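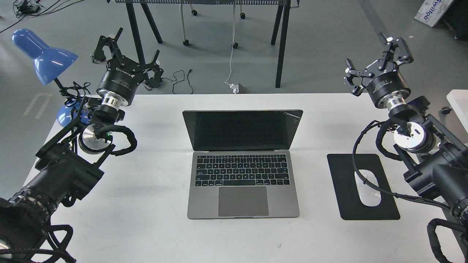 5.3 Late-contact faults in the lid-closing task

Lid closing was the last of the bench tasks to be added at Wollport and was expected to be the easiest. The laptop is placed open and powered down near the middle of the table, one arm pushes the lid past its balance point, and the other arm stays in a retracted pose. The task has a clear end state and needs no grasp. It nevertheless produced the only class of fault in this study that put a steady load on the object after the task had been scored as complete.

We ran 496 attempts under the baseline configuration. Of these, 22 ended in a protective stop of the right arm. In every case the stop came after the Clatura supervisor had already reported the lid as closed, which meant that the success rate given by the supervisor did not reflect the fault at all. The stops were found only when Ayman Cherkaoui compared the joint current logs with the episode records and saw that the two sets of end times did not agree. Episodes that had been marked as successful were therefore reviewed again before any of the results in Section 5.1 were computed.

The sequence was the same in all of the logged faults. The right arm lowered the lid with the outer face of one finger. When the lid reached the base, the supervisor changed state from "closing" to "done" and released the arm to its retreat motion. The first segment of the retreat was planned from the commanded pose of the gripper and took no account of the measured pose. Under load the two differ, and the commanded pose lies slightly below the surface of the closed lid. The planner then drew a straight segment that started inside the lid, and the arm pressed down while trying to reach the start of its own path. The current limit was exceeded and the brakes engaged with the finger still in contact.

A protective stop in this position is undesirable for two reasons. The brakes hold the arm where it is, so the load on the lid stays until an operator releases it. The standard recovery routine, taken from the Gandetti cell template, also begins with a short downward move intended to free a closed grasp. That move is harmless in the pick-and-place tasks for which it was written. In lid closing it adds to the load already present. The routine was run automatically in the earliest faults and was disabled for this task once the current traces had been examined.

Figure 6 shows the arrangement of the arms with the laptop closed. Clearance between finger and lid is small at this point of the task, and the pose error described above is large enough to use all of it.
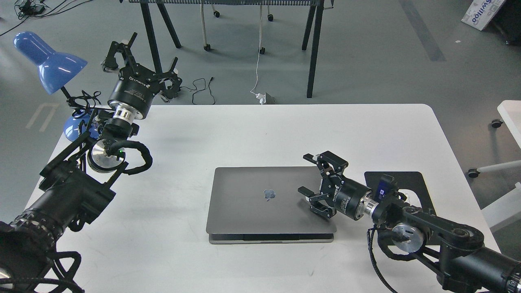 Figure 6. Lid-closing task with the laptop closed. The upper finger of the right gripper is just above the right portion of the lid; the left gripper is held open beyond the far edge of the table.

We considered three causes before settling on the one given above. The first was a late contact signal. The contact estimate is passed through a filter with a window of 62 milliseconds, and a delay of that length would let the arm travel further than intended. Shortening the window increased the number of false contacts early in the motion and left the faults unchanged. The second was a poor estimate of lid height. The height was measured again by hand and entered as a fixed value, and the faults continued. The third was interference between the arm and its own cable loop. The sheath on the right arm hangs low enough to touch the tabletop in some poses, and drag from the cable would appear in the current logs as an added load. We retied the sheath closer to the upper links and repeated a short block of attempts. The currents during the approach became smoother, but the final rise before each stop kept the same shape. The cable was therefore a source of noise in our measurements and was not treated as a cause of the fault.

The left arm was not involved in any of the stops. It did affect how they were handled. Both arms share one enable circuit, so a protective stop on the right also froze the left in its retracted pose, and the operator had to clear both before reaching across the table. The procedure in Bajwa assumes that each arm can be cleared alone. We followed it with one change — the right arm is released first and lifted by hand while the left remains braked.

Three changes were made to the controller. The retreat is now planned from the measured pose. Its first segment is constrained to move upward along the table normal until the contact estimate has returned to zero, and only then may the arm travel sideways. Finally, the supervisor no longer reports "done" when the lid meets the base. It waits for the end of the upward segment, so a stop during retreat is recorded as a failed attempt.

A further 200 attempts were run with all three changes in place. No protective stop occurred after contact with the lid. The mean time per attempt rose slightly because of the added wait. One attempt failed for an unrelated reason: the finger slipped off the lid before the balance point and the lid fell back open.

These results should be read with some limits in mind. A single model of laptop was used throughout, and its hinge is stiff enough that the lid does not drop freely. A looser hinge would change the load at closing and possibly the size of the pose error. The position of the laptop was also kept near the center of the table, where neither arm is close to full reach. We did not measure the force on the lid directly; all statements about load are drawn from joint currents, and a pressure film placed between lid and base would give a better record. Faults in the lid-opening task, where the finger has to enter the seam at the front edge, have a different origin and are treated in Section 5.4.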